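Bench and Rig Inspection Checklist, with comments
Gornley workshop, tabletop sorting study
October 2021
Filled in by Kevser Gezer, read over by Kamlesh Joshi

Hi all, same sheet as last time but I've let myself go on a bit in the comments, so grab a coffee. Kamlesh asked for the method to be written down alongside the safety items because the two keep bumping into each other, and he's right (don't tell him). OK means OK. FIX means someone needs to do something before the next block of trials.

1. Emergency stop, bench side
OK. Pressed it, arm stopped, reset it, pressed it again. The button's a bit stiff these days but it latches properly.

2. Emergency stop, operator desk
OK. I'd like the cable to it tucked in a bit more neatly, it's catching on the chair wheels. Moved it by hand for now.

3. Speed limit loaded before power on
OK. The Nwachukwu controller comes up with the slow profile and stays there until you type the code. I tried to start a trial without the code and it refused, lovely.

4. Force limit on the fingers
FIX. The limit itself works fine, but the label on the controller still shows the September value. Please reprint it! I nearly entered the old one myself.

5. Floor tape and standing distance
OK. Tape's lifting at one corner, so I stuck it back down. Reminder that whoever's resetting the table waits for the green light on the desk before stepping over the line, every single time, even when you're only nudging a cup.

6. Overhead gear
OK from the floor. Clamps and safety chains on the lights all looked seated. I haven't been up the ladder, so if you want a proper hands-on check of the truss that's a separate booking and I'm not doing it in these shoes.

7. Table items for the breakfast layout
OK. No chips or sharp edges on the plate, bowl or cup, and the woven placemat lies nice and flat. The apple and bread go back in the colour-coded tub at the end of the day, and please, please don't eat them. They've been handled by all of us and the fingers get wiped with solvent.

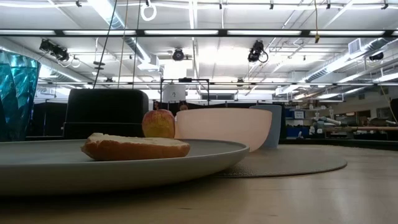 Why do we shuffle the layout between trials when it would be so much quicker to leave everything where it is?

Because the planner gets suspiciously good at a table it has already met. With a fixed layout we'd be measuring how well it remembers one arrangement, and the study is meant to tell us how it copes when a bowl is hiding part of whatever's behind it.

8. Layout card followed
OK mostly. I found two cards in the wrong order in the box, sorted now. The cards are written by Plistico's little script and the order is random already, so there's no need to shuffle them yourself (I know it's tempting).

9. Trial log
OK. We're at 1213 logged trials across both planners. 600 of those are on the old planner, so that half is finished, and the rest belong to Braltaslow, which is still going. I spot-checked the log against the desk notebook and the numbers matched.

10. Failed grasps written up
FIX. Four entries say "missed" and nothing else. Missed what? Missed how? Slipped out of the fingers, closed on air and knocked over a neighbour are three different results and we score them separately. If you were on the desk for those, have a look at the recordings and fill in the reason.

11. Human stops
OK. Six since the last sheet, all written up, all from the desk button. Most were someone being careful near the cup, and I'd much sooner have a stopped trial than a broken one. Stopped trials stay in the log but they're left out of the success rate for both planners, same rule either side.

12. Early result, for those who keep asking me in the kitchen
Braltaslow is doing better than the old planner on part-hidden items and no better on items out in the open. It's also slower to make up its mind, which you can feel when you're sitting there. I'm not putting a percentage on this sheet until the block's done, so stop fishing, Kamlesh!

13. Fire exit and walkway
OK. Clear when I walked it. The storage end could do with a tidy, but the path itself was fine.

14. First aid kit
FIX. Out of the small bandages. I've put them on the order list.

To do before the next block: new force label (item 4), failure reasons filled in (item 10), bandages (item 14). Initial next to each one when it's done and leave the sheet on the clipboard by the desk.

Comment from Kamlesh: Read and agreed. I'll do the label. On item 12, I was only asking.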